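# Ovness brings two-armed kitchen robots to staff canteen

Ovness has begun using a two-armed robot in the canteen kitchen at its Maltska site, where 61 of the firm's 75 local staff eat on a normal working day.

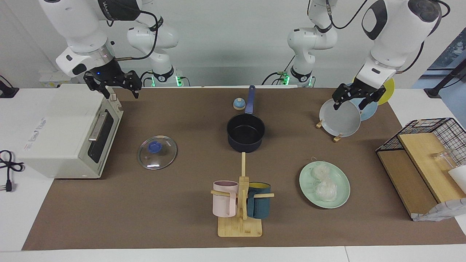
The trial started in May and covers plates, mugs and the light tidying between servings. Cooking stays with the kitchen team, as does anything involving knives or hot pans. The system was set up by Tang, which also handles repairs.

Two kitchen assistants have moved from the washing-up area to food preparation as a result. Their hours and pay are the same, Ovness said, and both have completed a short course run by Skillovora on stopping the arms safely and clearing a fault. The other seven members of the nine-strong team will take the course before the summer break.

Staff have raised some concerns. The robot is slower than a person at putting plates back in their stand, and during the lunch rush the team still does much of that work by hand. Assistants have also asked for a say in where things are kept, after mugs were moved to a lower spot to suit the arms.

Ovness said it would look at the layout again and that no jobs would be cut during the trial. The canteen will keep its usual opening hours.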